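Ullwood shared kitchen to close Friday for refrigerator and floor work

The shared kitchen and work room at Ullwood will be closed on Friday from 7 a.m. while the refrigerator is emptied and defrosted and the floor is cleared, the building office said in a notice to its 124 registered users. The room is due to reopen the same evening.

The closure is the first full clear-out since February. Door shelves, wire racks and bins will be taken out, washed in warm water with dish soap, and put back once dry. Bottles and jars with a name and an opening date on them will be held in coolers during the work. Unmarked items will be thrown away, including sauces, which are the most common leftover in the door.
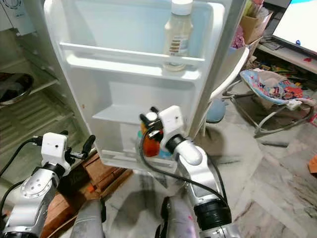

The refrigerator at Ullwood, with a bottle of sauce behind the upper rail of the door.

Users were asked to remove bowls and open dishes from the shelves by Thursday night. Covered containers may stay if they are labeled. The office set a target of 37 to 40 degrees Fahrenheit for the cabinet before food goes back in, to be checked with a thermometer on the middle shelf after the door has been shut for two hours.

The second part of the job is the floor. Loose bricks are to be gathered in one place, stacked on a board and kept at least 20 inches from the doorway. Crates will be moved off the floor for mopping and returned afterward. Plastic chairs and panels will be wiped down and set along the wall, clear of the heater vent.

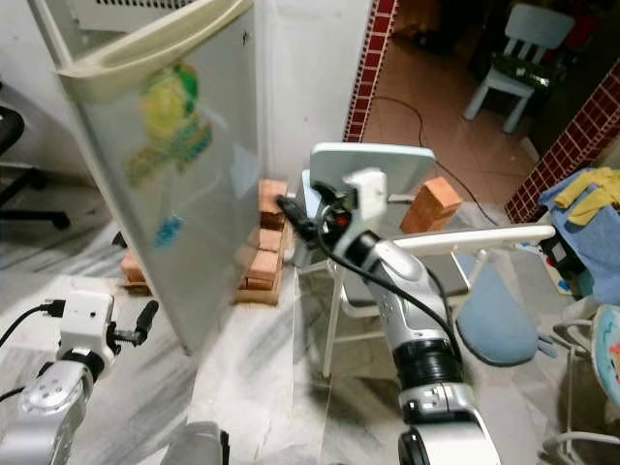

Hernis, a ceramics group that books the room on weekends, asked in a written reply that the bricks stay inside the building, as damp ones take days to dry and cannot be used as shelf supports until then. The group also asked for a fixed spot to be marked on the floor with tape.

The office said tape would be laid after mopping. Cleaning supplies and replacement shelf liners were ordered from Rorkum at a cost of $194, paid from the room fee. The fee itself does not change. Bookings already made for Friday will be moved to the next open slot.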